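Chapter 2
Teaching by Doing: Learning to Grasp from Demonstrations

I used to think picking things up was the easy part. Then my group started the Cuvlow study, and a shiny bag of noodles made fools of us for most of February! 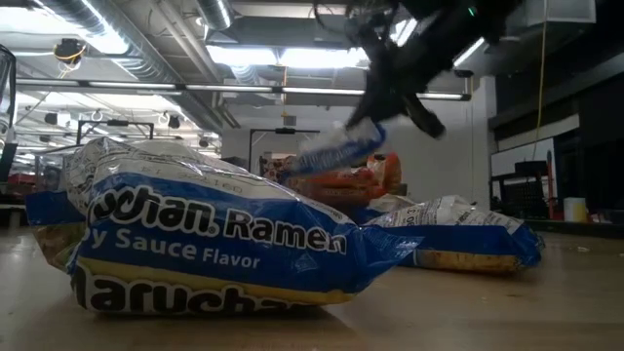
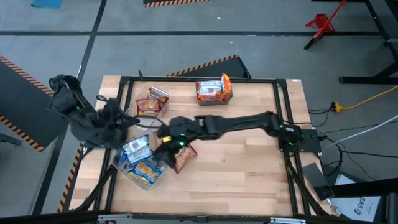 Figure 2.1. Robot arms at work among packaged foods on a tabletop.

So let's start with wrappers. They crinkle, they shine, and they change shape when you squeeze them (try it with whatever's in your pantry). We compared a policy trained on 1000 demonstrations with one trained on 2000, and the gap was smaller than I'd bet on. Before I show you the numbers, we need to talk about what counts as a demonstration.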